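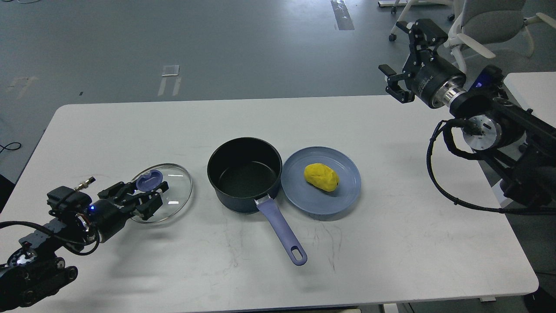 Saucepan task, two-arm station. The left gripper is positioned at the knob of the glass lid.

Review: The Wukalora Method for Two-Arm Kitchen Tasks
Reviewed by Nhyira Bawa, Quartey Institute, Ikville
May 26, 2024

Wukalora is a training method for two-arm robots. It is released with a set of recorded demonstrations, the training code and a written protocol for testing. The Institute reviewed the complete release at its Ikville laboratory in order to advise member groups on whether to adopt it for their own work.

The method rests on a simple idea. Most programs of this type learn the motions of both arms as one long sequence. Wukalora first learns when each arm should be active and when it should hold still, and then learns the motions separately within those periods. The authors call the first part the schedule. A schedule can be printed and read by a person, and reviewers found this useful when a trial went wrong.

Materials and setup

The release contains 3,135 demonstrations. Files are clearly named, and the accompanying notes state which recordings were rejected and on what grounds. Installation took longer than the guide suggests. Two of the settings files refer to folders that are not included, and the correct paths had to be obtained from the Ritville group, which maintains the code.

The saucepan task was chosen for the main part of this review. It uses a long-handled saucepan, a transparent lid and a yellow object on a light blue plate. The object is to be placed in the pan and the lid set on top. The task is short, but it requires the arms to work close to one another over a small table, and the lid must be held by its knob.

Results

The Institute ran 40 trials with the supplied model and no further training. The full task was completed in 12 of them. The schedule itself was correct in more than half of the trials, including many that later failed, and the reviewers consider this the most encouraging finding. Most failures came at the lid. The gripper closed slightly above the knob, or took hold of it at an angle and lost it while lifting. Transparent objects are a known difficulty for camera-based systems, and the release makes no special provision for them.

The model was then trained further on 900 of the supplied demonstrations, selected because they include a lid. Grasping improved noticeably. Placement of the lid on the pan did not, and several attempts left it resting partly on the rim. Changing the position of the pan handle had little effect on the outcome. Moving the plate closer to the pan had a greater effect than expected, as the arm holding the object tended to wait for a clear path and sometimes did not resume.

The published account reports success for the task as a whole only. The Institute would prefer to see results for each stage. A group reading the present figures cannot tell whether a failure occurred at the grasp, the transfer or the final placement, although the logs record this information and a summary could be produced with little effort.

Documentation

The testing protocol is the strongest document in the release. It specifies starting positions, time limits and the conditions under which an operator must stop a trial. The training guide is less complete. It assumes knowledge of an earlier version and does not explain how the waiting period for an idle arm is set.

Recommendation

Wukalora is recommended for groups studying coordination between arms. It is not yet recommended where reliable completion is required, particularly with glass or other clear items. The Ritville group has stated that a revised release is planned for October, with corrected settings files. The Institute will repeat the saucepan trials on that version under the same protocol.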